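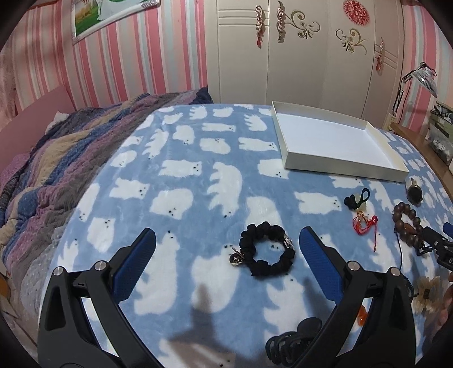

Sorting out the bracelet pile (and everything else)
Forum: Home & Tidy > Small Stuff

wrenandteacup
Okay, I've finally tipped the whole lot out on the bed and I need opinions. I have an empty white cardboard tray to work with and far too many little things to go in it. There's a watch, a wooden bead bracelet, a black knotted cord one, a red string one with a gold charm, a small jade pendant, a couple of hair clips and a black scrunchie with a round charm on it. All of this used to live in one drawstring bag and every morning I'd pull out a single knot the size of a mandarin.

Do I sort by type, by colour, or by how often I wear it? The tray has no dividers and I'm too cheap to buy the ones from Skorudano (18 dollars for bits of folded felt, no thanks).

pegboard_mum
By how often, every time. Put the watch and the scrunchie at the front and the rest can fend for itself. I sorted mine by colour once and it looked gorgeous until the Tuesday, when I was running for the bus and chucked the lot in sideways.

Love the polar bears by the way!! Is that fleece? My daughter would have it off you in a second.

wrenandteacup
Fleece, yes, and very warm. Got it at the market in Wirkcombe and it was meant for the couch but it never made it that far.

gumleaf77
Going to disagree with pegboard_mum. Type first. Anything stringy has to be kept away from anything with a clasp or teeth, or you'll be right back to the knot. That red cord is already in a tangle and if it goes in next to the claw clip you'll be picking it out with a pin. Hair things in one place, wrist things in another, and the jade somewhere soft on its own.

pegboard_mum
She's got ONE tray though, gumleaf. You can't have a hair department.

gumleaf77
You can if you cut down a tea box. I've got 6 of them in my top drawer, lids off, and they cost me nothing except drinking a heap of tea. Cosovton peppermint boxes are a good size for bracelets if you cut them low.

saltbush_sal
Could I put in a word for not using a tray at all? Hooks! Bracelets on cup hooks inside the wardrobe door, scrunchies on a cardboard tube, watch on the bedside table where you'll see it. Trays just turn into junk drawers with the roof off. Mine had 8 bobby pins, a dead battery and a bread tag in it last time I looked.

wrenandteacup
I'm renting, so no hooks in the doors, sadly. The tube is a good idea but I only want to keep the one scrunchie handy. It's the nice one. The charm does catch in my hair if I put it on in a hurry, so if anyone has a fix for that I'm all ears.

mossy_tim
Turn it so the charm sits on top of the ponytail and hold it with your thumb while you wrap. My sister showed me that in March and I've felt like a genius ever since. (Yes, I have long hair. Yes, I use scrunchies. They're comfy.)

On the red string one, lay it flat on something pale and loosen the middle first. Don't yank the ends. A dab of baby powder helps if the cord's a bit grabby.

gumleaf77
Seconding the powder. Keep it well off the wooden beads, though, it gets in the grain and looks chalky. I did that to mine and had to go over all 17 beads with a soft brush and a bit of oil.

saltbush_sal
Oil on beads that sit on your sleeve all day? You're braver than me.

gumleaf77
A tiny bit! And you buff it off! My nan had a Nazarenko wood polish she used on everything in the house and her beads came up beautifully.

pegboard_mum
What about the flower clip? I'd have that at the front too. Beige goes with everything.

wrenandteacup
The flower clip digs in a bit behind my ear so it's strictly for dinners out. Back row.

Right, I'm going with a mix. Watch and scrunchie at the front like pegboard_mum says, hair clips down one end so gumleaf doesn't tell me off, and the jade goes in a little pouch. I'll have a crack at the red cord tonight with the powder.

saltbush_sal
Fine, but I'll ask you about bread tags in a month.

mossy_tim
If you get stuck on the cord, try a blunt needle before you reach for the scissors.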